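Skesis 2 review: a planner with opinions about crockery

September 9, 2021
Review by Shireen Pretorius

Skesis is planning software for two-armed robots. You give it a list of jobs, it works out which arm does what, and in theory the arms never meet. I've been running version 2 on a pair of Franka arms with a tabletop's worth of kitchen things, and I have come to like it, much as one likes a strict landlady. 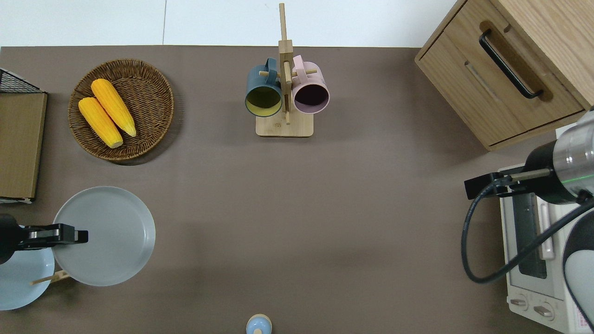

Setting up

Installation took me a morning. The manual was plainly written by someone who already had it installed. You also need Ladia, the free perception add-on, which finds your objects and gives each one a name and a pose. It took to the mugs and the corn at once. Pale round plates were another matter, and until I raised the depth threshold it regarded grey ones as a rumour. 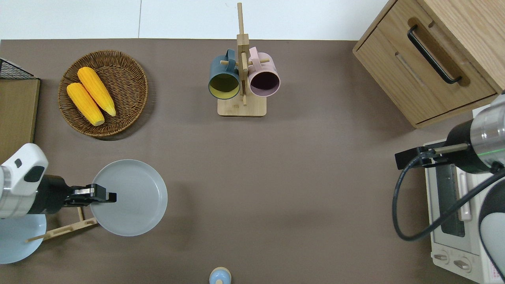

Once a plate has been found, the grasp planner is very good. It goes for the rim, and you can tell it how much of the rim to take. The default is timid. Tomás Nogueira, who looks after our other cell, swears by Dreltik for this sort of thing, and Dreltik does plan faster. It also once sent both his elbows to the same place.

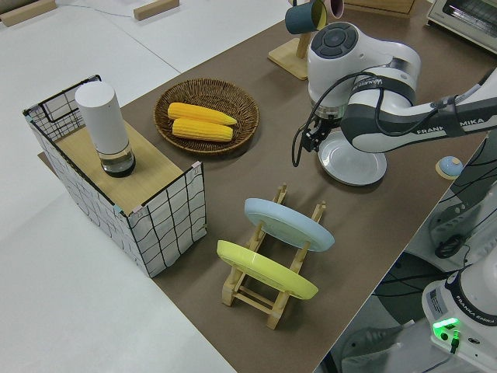
Slotted racks are the hard test, and they are where the money goes. You mark each slot as a target with its own tilt, then let Skesis choose the order. My longest plan ran to 156 steps and took 27 seconds to compute, long enough to wonder about the kettle. Replanning after a nudge is much quicker.

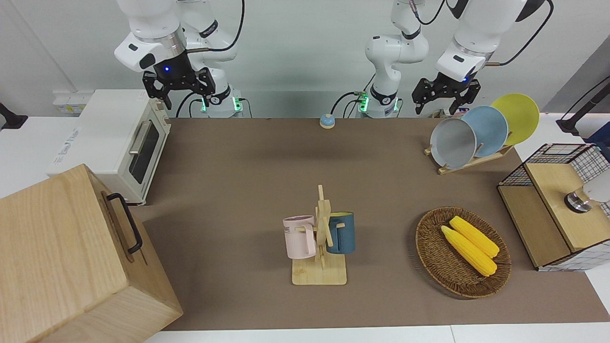 The timeline view deserves praise too. Each arm gets a coloured track, waits are hatched, and you can drag a step later if you don't care for the planner's manners. Undo goes back exactly one step, so drag with conviction.

Error messages are still a weak spot. I met number 809 a good deal in January, in the beta, and its full text was "Arm unhappy". It now reads "Arm cannot reach goal", so somebody has been busy.

Price: 2,000 euros a year per cell, Ladia included
Good: grasp planning, the timeline, replanning
Less good: the manual, pale plates, undo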